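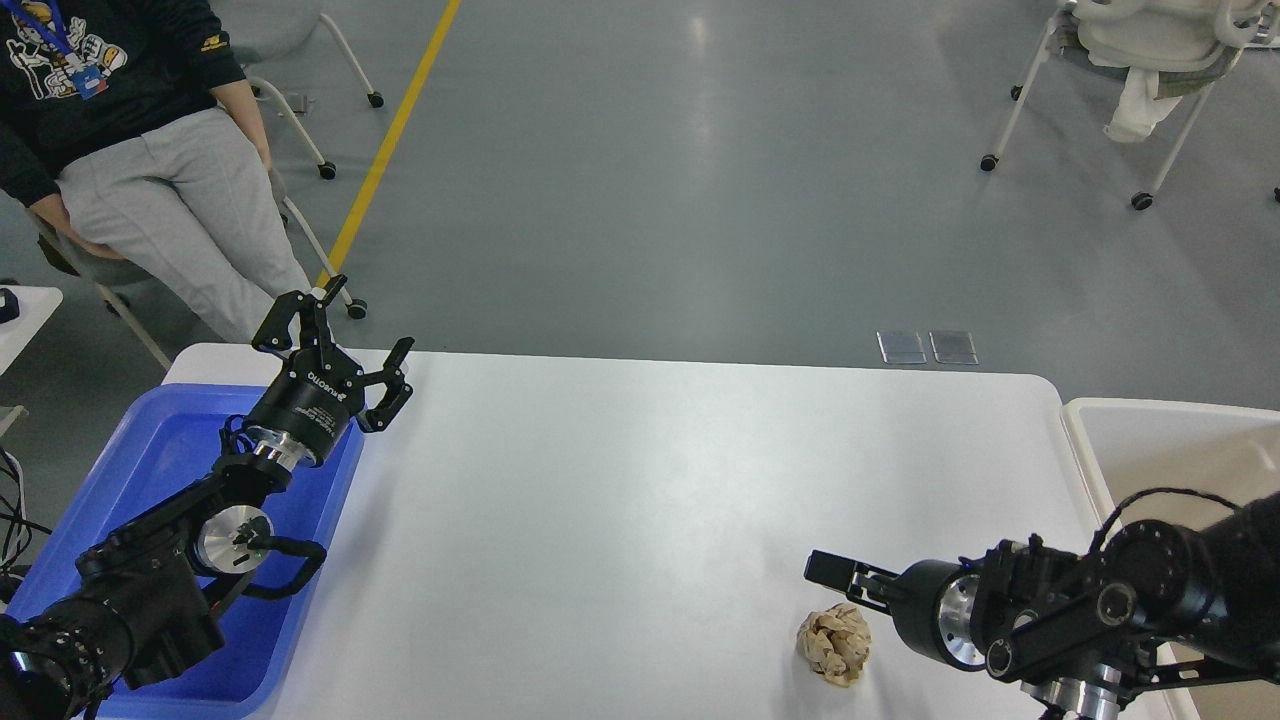 The two arms at the shared table, with the crumpled piece below the right gripper.

Tidunlow Shared Workshop
Two-Arm Sorting Table: Second Progress Report
To: Edeltraud Prantl, Radislow Small Grants
From: Sille Baldursdóttir
20 August 2019

Work covered by this report

The first report went to you in February and ended with both arms bolted down and no software to run them together. This one covers the work since then. The table is now in use on most open evenings, and we have moved from setup to handling soft and crumpled items. That was the main task in the grant application.

Mounting and cables

The left mount had to be redone. The first plate flexed when the arm reached across the table, and the error at the fingertips was too large to correct in software. King-fai Ho cut a thicker plate on the workshop mill and the flex is gone. The right mount is still the original one.

Cable routing took longer than planned. On both arms the cables now have enough slack for the wrist to turn fully. The bundle at the left end of the table still hangs loose and needs a proper channel. Nizar Hattar has drawn one up and the parts are on order from Dretham.

The blue tray stays at the left end of the table and the white bin at the right end. We tried swapping them and went back, as the right arm has the better approach to its own side.

Handling tests

Rigid blocks and boxes were finished in the spring and are not covered again here. Crumpled items are harder because the shape changes each time they are let go, and a grip point that was good on one attempt may not be there on the next. Our current method is to bring the fingers in low from the side, close them slowly, and check the finger gap before lifting. If the gap reads as fully closed, the arm backs off and tries again from a different angle.

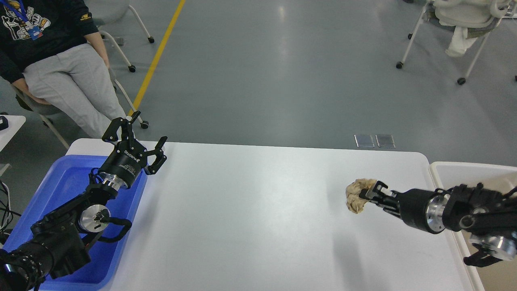 Right gripper holding the crumpled piece just over the table. The left gripper is open and empty.

We ran 200 attempts with this method, all with the right arm. The piece was lifted and held in nearly three quarters of them. Most of the misses came from the fingers closing on a fold that was too shallow. A smaller group came from the fingers touching the table and triggering the force limit. The limit is set low on purpose and we do not plan to raise it.

The left arm has not been part of these tests beyond holding a parked position. Passing an item from one gripper to the other was listed in the application for this period and has not been started. We expect to begin once the cable channel is in. 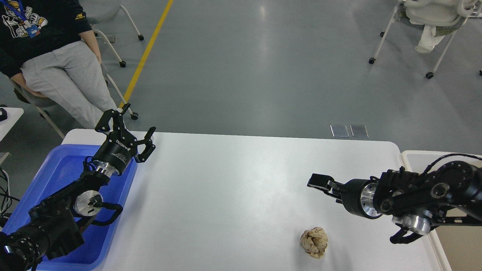
Crumpled piece on the open tabletop, left gripper parked open over the tray end.

Detection

The tan test piece shows up well enough on the white top. Shadows from the right arm still confuse the edge detection when they fall across it. Vilhjálmur Kjærgaard has rewritten that part of the code and it is better, though late afternoon light remains a problem. We would like to try a matte gray mat before changing any more code.

Money and hours

Spending for the period was $1256. The largest items were plate stock, replacement finger pads and the Thoroddsen power supply. Receipts are attached. Members put in 50 hours of bench time on the project, not counting the mill work.

The spare emergency stop button in the original budget has not been bought yet. The supplier was out of stock and we would like to carry that line forward.

Next period

Install the cable channel. Try the mat. Repeat the crumpled item tests with the left arm, then start on passing between arms. We also need to write up the startup procedure, which at the moment exists only as notes in Nizar's binder.

We request approval to carry over the emergency stop line and to move the handover milestone into the next period. The rest of the schedule is unchanged.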